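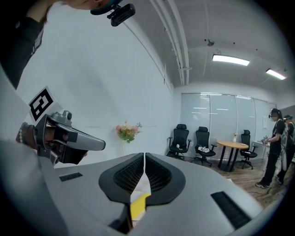

Shirley Bainbridge pergunta se flores artificiais precisam mesmo de jarra transparente, ou se uma opaca não esconderia melhor os pés.

Galeria da sala em Welirberg, agosto. O ramo artificial — rosa, pêssego e amarelo, com folhas verdes — ficou na jarra transparente, encostado à parede branca. As luzes do teto são fluorescentes.

Os pés foram cortados a 60 cm. O pó tira-se com pincel seco, de 14 em 14 dias. A jarra opaca da Yeoman fica para a próxima arrumação.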